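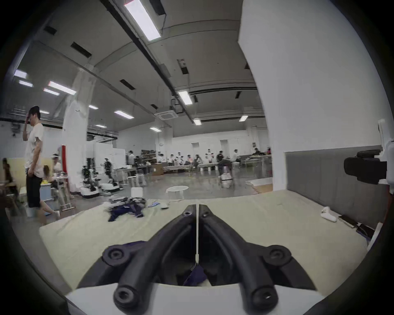
Navy clothes on the bed

Family & Marriage > Church and law

Thread: Should our church ask couples to sign a covenant before the wedding?

rernstead_dad
Posted 04/05/2022
Our elders want every couple married in our church to sign a covenant first. It says they will not file for divorce except for adultery, desertion or abuse, and that they will spend two years in counseling before a separation for any other cause. It has no force in court. The vote is next month and I plan to vote yes. No-fault divorce has turned a vow into something weaker than a car lease, and the church went along with it. I would like to hear from people whose churches already do this.

millpond
We have had one at Wulwood since March of last year. Fewer weddings so far. Two couples went to the Methodists and were open about why. The ones who signed seem glad they did but it is early.

K. Harlan
I would vote no. The vows already say "till death do us part." If a person will break that in front of God and their grandmother, a sheet of paper from the church office won't stop them. You are adding a second promise because you don't trust the first one.

rernstead_dad
People sign papers for everything else that matters. The paper is there so that the elders have something to point to when a husband calls and says he's done.

Tess in Hadenville
Who decides what counts as abuse? I was in a church that had a rule like this without writing it down. I was told to go home and pray. I went home for a long time before I left. If your covenant doesn't say in plain words that a wife can leave first and talk to the elders later, please vote no.

rernstead_dad
Tess, I'm sorry that happened. The draft says "abuse as determined by the elders." I had read past that line. I will bring it up.
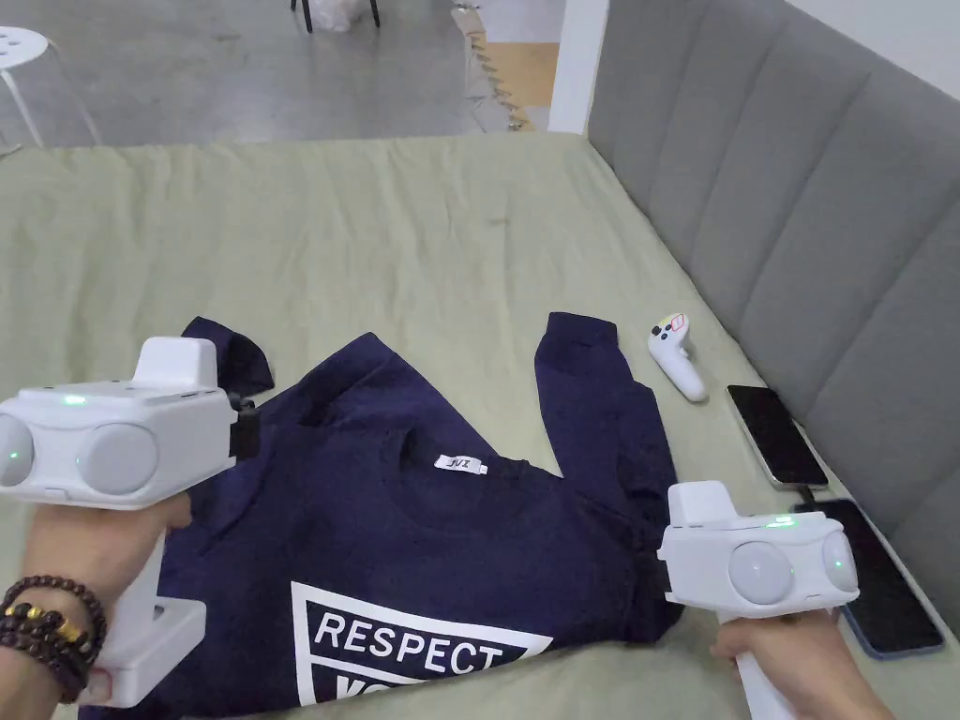 Guilan Yao
The divorce question gets settled years before anyone calls a lawyer, in how two people talk to each other at home. My husband and I teach the marriage class at our church and we have had 100 couples through it. Most of the trouble is contempt. Eye rolling, jokes in front of the kids, going silent for a week. The sweatshirt in my picture says RESPECT across the chest in big white capitals, and if I had to cut the class down to one word I would keep that one. A covenant can say a lot about leaving. I would want it to say something about how you treat each other while you stay.

K. Harlan
Agree with Guilan on contempt. Still don't see what the signature does.

millpond
For us the signature got people into the class. It used to be optional and hardly anyone went.

K. Harlan
Then require the class and skip the signature.

oldstone3239
Some of you talk like this is a private matter between two people. Divorce lands on the children, then on the grandparents, then on the school. Hadenville has 3000 people in it and I can tell you which houses. I would go further than the covenant and change the law back.

Tess in Hadenville
I live in one of those houses. My kids are doing fine.

oldstone3239
I wasn't speaking of you. I believe there are real cases. I also believe most are not.

Negi
Has anybody read the booklet by Uwe Dreßler on marriage vows? Our pastor hands it out. He argues that the congregation should make a promise too, to help with money, babysitting and a spare room if things get bad. I thought that was the missing part. We ask a lot of young couples and then don't even bring them a casserole.

millpond
Ours has a line like that. The congregation stands and reads it at the wedding — it was my wife's idea.

rernstead_dad
Could you send me the wording, millpond? I spoke with one of the elders tonight about the abuse line. He is open to changing it to say that a spouse in danger should leave at once and that the elders will help with a place to stay. He wants to keep the two years for everything else.

Tess in Hadenville
That is better. Get it in writing before the vote.

millpond
Sent. Check your messages.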